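4.2 Items on the long table

The long table in the Thibodeaux room at Falel is not assigned to anyone. People sit down at it with a laptop for an hour or two, eat at it, or stand at it while they talk. The booking system does not cover it, and the house rules say only that it should be left clear at the end of the day. We chose it for the second part of the study because the desks in Section 4.1 all had a regular user, and we wanted to know what happens to small items where there is no such person.

During June we logged what lay on the table at set times of day. An item counted as left behind if it appeared in two successive checks and no one was sitting within reach of it. The full log, with the desks included, has 2,000 entries. Entries for the long table were then sorted into personal items (cups, glasses cases, keys), work items (mice, chargers, pens, paper) and room items, meaning things that are meant to stay where they are.

Work items made up the largest group, and computer mice were the most frequent single object in it. A mouse is easy to forget. It is small, it does not ring or light up, and a laptop with a touchpad can be picked up and carried away without it. The wireless ones were left behind more often than we had expected from the desk data. Once a mouse was on the table, people tended to work next to it and push it a little to one side - they seldom took it away.

The only room item we recorded on the table was the potted plant. It stands at the far end, and in the interviews people used it as a landmark ("the plant end") when they said where they liked to sit.

Figure 3a. A wireless mouse on the long table, with the yellow flowers in their white pot at the far end.

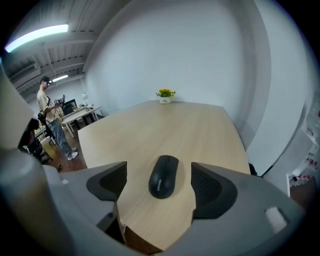
4.3 Who clears the table

We interviewed 17 people who use the room. The interviews lasted up to 30 minutes and ended on 9 July 2024. Each person was asked what they would do with a cup, a sheet of paper, a charger and a mouse found on the long table late in the afternoon.

Answers for the cup and the paper were short and mostly the same. The cup goes to the kitchen, the paper goes in the recycling bin unless it has handwriting on it. For the charger and the mouse the answers were longer and less certain. Several people said they would leave a mouse alone in case its owner came back for it. Others would move it to the plant end so the middle of the table was free. A lost property box exists in the Daro building across the yard, but few of those we asked knew of it.

The surroundings give little help. A white column and the recess with the water dispenser lie beyond the table, and there is a shelf unit beside the dispenser, but its row of small red-and-white items does not suggest a place for lost office equipment. A second table with a desk lamp stands off to the side.

Figure 3b. A mouse on the long table, seen toward the back wall, with the water dispenser and shelf unit to the right of the column.
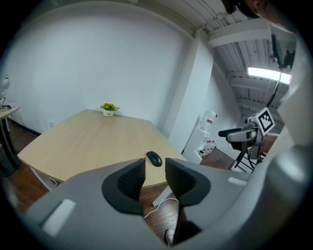
Priya Begay said that she would never put another person's mouse on a shelf, as the owner would look on the table first and then assume it was gone. She would sooner leave it out overnight, even with the rule about clearing up. Four other people gave much the same reason in different words.

We therefore treat a mouse left on the table as a separate case from a cup left on the table. The rule is the same for both, but people read the mouse as still in use. Section 4.4 looks at whether a labeled tray, of the kind already tried in the Arora room, changes this.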